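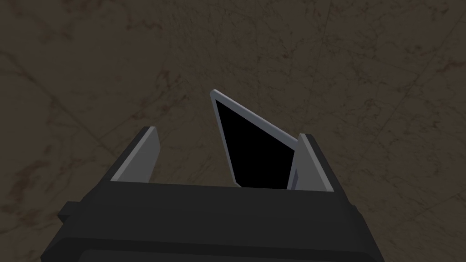 My first time at the trotting races

In January my neighbour took me to the evening meeting at Zutedholm. I had never seen trotting before, only normal horse races on television. The first race started at 18 past six and I understood very little of it.

My neighbour told me to watch number 9, a mare called Guswood. She was slow at the start, but on the last bend she passed three horses and finished second. I had put a small bet on her for a place, and I got back 22 crowns.

The driver was Itsuki Noguchi, and it was his 209th start at this track. I would like to go again when the evenings are warmer.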